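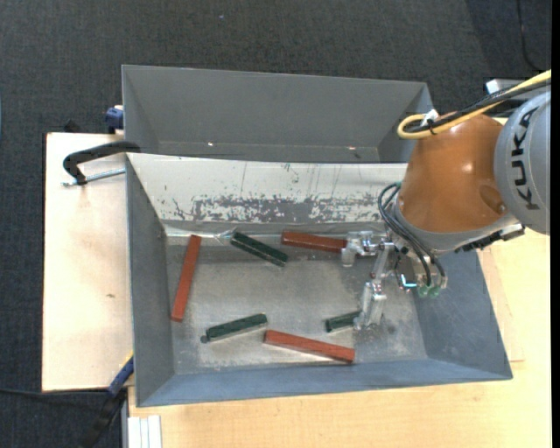
# Looking after the block picker at Nisbet

Our bin-picking cell has now logged 3,957 picks, and it's still my favorite corner of the shop! The KUKA reaches down into a gray metal bin clamped at the corner, with red and green blocks spread over the scuffed floor, and there's always something to tweak.

Most of August went into cable care. Fraser MacLeish and I re-tied the yellow cable and the black one next to it at the wrist, then jogged the arm through its full reach (slowly!) to check for tugging. Mhairi Morrison went over the gripper's small bolts with a torque driver and found 2 that wanted a touch more.

Next up are the hoses, and Jhonatan Condori has already claimed that job.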